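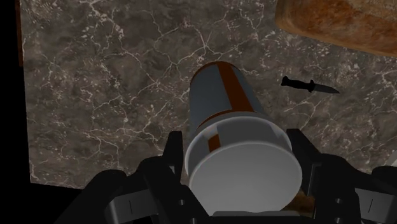
Simulated Kitchen Passes 3,000 Demonstrations

Our manipulation team hit a number we've been chasing since March! The Lorkach project now has 3,000 recorded demonstrations of tabletop pick-and-place, all of them made in simulation, and the last 700 came in during the final stretch at Halldale, which is a pace we could only dream about in the spring.

If you're new to the project, the idea is simple enough. A person drives the simulated arm through a short task (pick this up, move it there, let go) and we save everything: the joint angles, the gripper opening, and the views from each camera. The learning system then studies those recordings and tries to work out what to do when it meets a table it hasn't seen before. More tables, more objects and more ways of reaching for them all give it more to go on.

The objects get shuffled between episodes, so an arm might face bread and a bowl in one run and a book in the next. We keep the marble tops in the mix on purpose - all that veining is hard on a vision model, and we want it to struggle now while struggling is cheap.

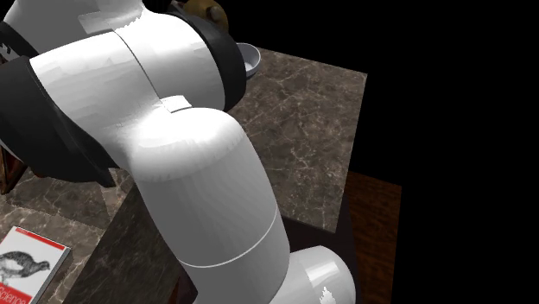

Camera placement has been the big lesson of this round. Our early recordings leaned on a single fixed view, and the arm kept getting in the way of its own work. Now every episode is saved from more than one viewpoint, including one close to the gripper, and the Fulstead group tells us their training runs have been much steadier with the new set. We're thrilled!

We also changed how we treat clumsy attempts. A slow approach or a second try at a grasp used to be thrown out. These days we label it and keep it, and the system gets to see how a person recovers from a bad start.
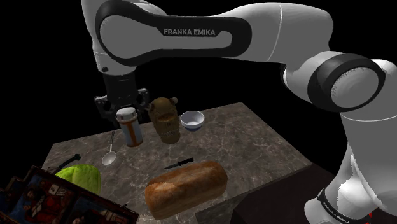
Bartoš wrote in after our last issue to ask whether any of this will carry over to a real arm, and suggested that we hold back 2 object sets from training so there's a fair test waiting at the end. We loved that suggestion and have done exactly that. The held-out sets are locked until the next round of training is finished, and the results will run in this newsletter, good or bad.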